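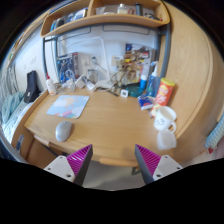

Hand-Held Gripper Build
Course 1612, Handout 5: Fitting the fingers and first desk trials
Deltbridge Shared Workshop

Last updated 9/23/25

Before you start

By now you should have a printed handle, a trigger that moves freely, and a slide that carries both finger mounts. If your slide still sticks, go back to Handout 4 and sand the rails before doing anything else. A tight slide will feel worse once the fingers are on.

You can do this part at home or at the workshop. Most of it needs only a hand driver and a flat desk. The Salinas bench has the good calipers, and they stay there.

Parts for this session

Two finger mounts, left and right
Two tapered jaws
Two ridged pads
M3 screws from the Prurneo hardware bag
The camera bracket from Handout 3, already attached

The mounts are mirror images of each other. Lay them side by side before you pick up a screw and check that the angled faces point at each other. If both slope the same way, you have two lefts or two rights and need to swap one at the parts shelf.

Fitting the jaws

Start every screw by hand and give each one a few turns before tightening any of them. The plastic takes a thread once. If you drive a screw in crooked, the hole is usually spoiled and the mount has to be printed again, and the Bostthorpe printer is often booked up for days.

Put the jaw against its mount and look at it from the side. There should be no gap at the base. Tighten the screws a little at a time, going around in turn, until the jaw does not rock. Stop there. Extra force will crack the mount around the screw holes.

Do the other side the same way, then close the jaws slowly with the trigger. The tips should meet first and the rest should follow as you squeeze. If one tip rides up over the other, loosen that side, line it up by eye, and tighten again.

Fitting the pads

The pads go on the inner faces, ridges facing in. We use magenta for the ridged part so that it stands out in the camera view against wood, white plastic and most household objects. If you print your own in another color, pick one you don't have much of at home.

Wipe the inner face of the jaw and let it dry. Press the pad on from the base toward the tip. Do not glue pads in this session. You may want to take them off again after the trials.

Check the weight of the whole tool on the kitchen scale. With the camera and bracket it should come in under 650 grams. A few people have gone over by adding thicker handles. The tool will still work, but your wrist will notice after a few minutes of reaching over a desk.

Checking the camera view

Plug in the camera and look at the live picture. The lens is very wide, and the round view with black corners is normal. Both fingers should come up from the bottom of the picture, one on each side, at close to the same height. If one looks much bigger than the other, the bracket is twisted. Loosen it and turn it until the two sides match.
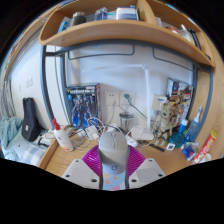

Open and close the trigger a few times while you watch. You should be able to see the pads through most of the travel. If a mount hides its own pad, tilt the camera forward one notch. Then tighten the bracket and leave it alone, because moving it later means doing the length calibration again.

Desk trials

Use an ordinary desk with ordinary things on it. A bare table tells you less, and you will be using the tool in a real room later on. Do clear a path for your hand and move open drinks out of reach. Loose charging cables can snag on a jaw, so come in from above when there are cables close by.

Pick one object as the target and keep it for all the trials. A computer mouse is a good choice. It is smooth, it is rounded on top, and the sides give the pads something to press on. Put it on a mouse pad so it doesn't slide away the first time you touch it.

Approach. Hold the tool with the jaws open and bring it in until the target sits in the gap. Go slowly. Watch the screen and not your hand.

Close. Squeeze until both pads touch. If one touches first and pushes the target sideways, you are off center.

Lift. Raise it a few inches, hold for a count of 3, and set it down. Open the jaws fully before backing away.

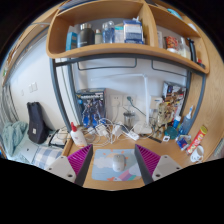
Fig. 1. Jaws open with the mouse between them, mouse pad on the desk.

Do ten lifts and write down any that slip, along with how you were holding the tool. Then turn the target a quarter turn on the pad and do ten more. The long way around is usually harder.

Common problems

Target slips out forward: the pads are too far back on the jaws. Move them toward the tips.

Jaws don't open all the way: the trigger spring has jumped its post. Open the handle and reseat it.

Picture freezes when you squeeze: the camera cable is being pinched. Reroute it along the outside of the handle and tape it down.

One finger wobbles: check the screws at the mount first, then the slide.

For next time

Bring the finished tool, your lift notes and a soft object such as a folded sock. Handout 6 covers the length calibration. The finger sizes will be measured at the Salinas bench, so leave your pads unglued until then. The spare-parts order goes in at the start of November, and anything you want added should be on the sheet by the door before that.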